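Notebook: tidying and putting away, right hand
2023-03-31 / Valter Fjeld
4 min read

Picked up where we left off with the flat materials. Goal for the day was paper and thin sheet on a table, because that is where the February runs fell apart and we never wrote down why.
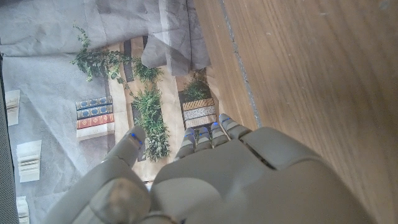
Manon wants the question kept narrow: can the hand clear a table the way a person would before dinner, with no one resetting things in between. Cups and blocks we have more or less stopped testing. Paper is the part of the chore that still takes a person, and most tables in most houses have paper on them.

Setup as before. Soltura hand on the Lindqvist arm, wrist camera on, palm down approach. Fingertip force limit left at the low setting. The table is the wood one. Task list is the short version of Listcombe: slide a sheet to the edge, pinch it where it overhangs, lift, put it in the tray, then pick up whatever small stuff is left.

Sheet to the edge: 25 tries, 9 good. I call it good if the sheet ends up over the edge far enough to pinch and hasn't folded under. Most of the bad ones were the same fault. The fingers land one after another instead of together, the first one down drags, and the sheet turns around that finger. By the time the others touch, the sheet is crooked and the planner still thinks it's straight.

Tried landing on the two middle fingers only. Better for direction, worse for grip. Manon suggested coming in flatter with the whole hand so the pads share the load. It helped on plain paper. On glossy print the pads skate.

Pinch and lift is in better shape once the overhang is there. The thumb comes up from underneath and closes fine. It is slow. A full cycle on one sheet, slide to tray, was 109 seconds at best. I did the same thing by hand while waiting for a log to save and didn't bother timing it.

Crumpled material is its own problem. The depth map treats every fold as an object and the grasp list fills up with folds. Manon's filter from last week takes out the shallow ones, but a deep fold looks a lot like a thing worth grabbing. Same trouble in the other direction with printed pictures: the classifier called a printed book a book again and asked for a side grasp on it. The depth check should veto that and it did, but only after the arm had already started moving. The veto needs to run before the approach. Put that on my list.

Small paper pieces: didn't get a clean one. The fingers push them along. A person would wet a fingertip or use a nail. Savden sells a nail insert for their own hand and we could probably adapt it, but I'd like to see what the pads can do at a steeper angle first.

Two things broke. The cable tie at the wrist let go (replaced), and the logger dropped the tactile channel for the last few runs, so don't use those for the slip plots. They are marked in the folder.

Where it stands, for anyone asking upstairs: it can move paper around a table and sometimes put it away. I would not leave it alone in a kitchen. For the shop, where sheets are one size and come off one stack, I think it's close enough to try, and a vacuum cup would still do that job quicker.

Next:
- veto before approach (me)
- all fingers down together, try a contact wait before the slide (Manon)
- rerun glossy with the pads cleaned, we forgot to do it before starting
- ask about the nail insert
- new cable ties, the wider kind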